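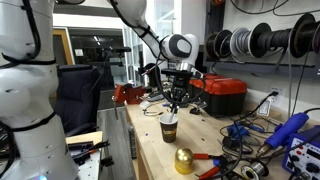
The bench at Praltham, June

I keep promising people a proper page about the bench and then not doing it, so I've finally sat down with a cup of tea and made a start. Most of you know it as the place where things get put down "just for a minute". I'm very fond of it all the same, and after this spring's sorting out I think it's looking rather well!

The top
Pale blond butcher block, nice and smooth. Mirjana Softić and I did the sanding over three very dusty evenings and I'd have stopped after the first one if she'd let me. We oiled it afterwards, and I'm told it wants doing again before winter. If you drip flux on it, please wipe it up – I can't keep getting the sander out.

The vice
Red, heavy, clamped to the corner. It came from Bakalis when they were clearing out their back shop and Tarmo Jankauskaitė carried it up the stairs by himself (he has mentioned this since). We did try it in the middle of the long side, but everyone caught a hip on it.

Red and black toolbox
Lives at the back against the wall, bright red lid, black underneath. Screwdrivers and small spanners go in this one, and the crimpers have moved to the drawer marked Henora. Verna Begay wrote the labels, so if you can't read them, take it up with her.

Pliers
The red-handled ones are everybody's favourites, and so they are never in the toolbox. Look among the wires first. I've bought a second pair, and those have gone off somewhere as well.

Solder
We're getting through it at quite a rate with the Gillel lamps. Twenty-one of them rewired so far, and Vasiliki Raptis has a crate more in the hall waiting for plugs. When a spool gets low, leave it out on the bench where I'll see it and I'll order another.

Wires
Yes, I know. Anything shorter than your hand can go in the scrap tub, and the longer bits want coiling and hanging up. Evdokia Fragkou has a lovely way of doing it with a twist at the end and will show anyone who asks.

Coffee cups
Paper ones turn up on the bench all the time, usually right next to the work. The brown sort with the tan and gold band look quite smart, I must say. I don't mind them being there, but have a look inside before you take a swig – they get used for all sorts.

Still to do: a shelf above the toolbox, a better lamp, and the wobbly stool. Tarmo has the bolts for the stool, I think, or he did at Easter.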